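Monday, before work

The arm and I are back on speaking terms. It spent the weekend refusing to home its wrist, and I spent the weekend refusing to admit I had set the wrong limit myself. Wayne Chisholm found it in two minutes, eating a sandwich. He was decent enough to say nothing, which I resented.

Running it in the shop after hours now. The rules I've agreed to are fair: carpet stays clean, clamps go back on the rack when I'm finished, and no moves over half speed while anyone else is at the benches. I broke the first one with coffee.

The cables still bother me. I re-tied the whole bundle on Saturday and it looked very professional until the wrist turned, at which point it looked like a garden hose having an opinion. I left a big loop around the orange joint so nothing pulls tight. Ugly, but I've stopped hearing that little creak. Mendoza sells a proper cable guide for more than I paid for my first car, so the ties stay.

Picking set is whatever I could scrounge: white plastic scoop, work glove, a red-orange box, the baby bottle. The glove is my enemy. Every script I've written believes a glove has a shape. I've been working on the left side of the bin, where most of it is piled up, and leaving the bottle over on the right for when I need to feel better about myself.
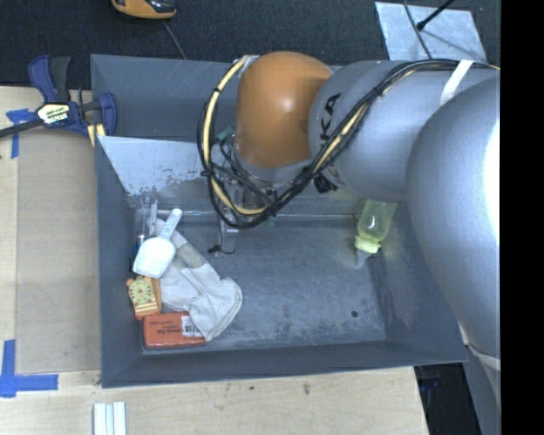 Evening

Nine tries at the glove, two lifts. I'm writing that down so I can't round it up later. The slim fingers go in nicely and then come out just as nicely, with no glove. I may try softer tips. Wayne says slow the close down. I said I'd already thought of that, then went and slowed the close down.

To do: new tips, re-check the bin clamp, order 800 grit for the finger pads. Read the Fistaris manual past page 9 — the part where it stops congratulating me on my purchase.

Home late. Dinner was cereal.

Recent entries
Skoritz power supply, round two
The Trukanix controller and its many beeps
Wrist won't home
July, mostly sanding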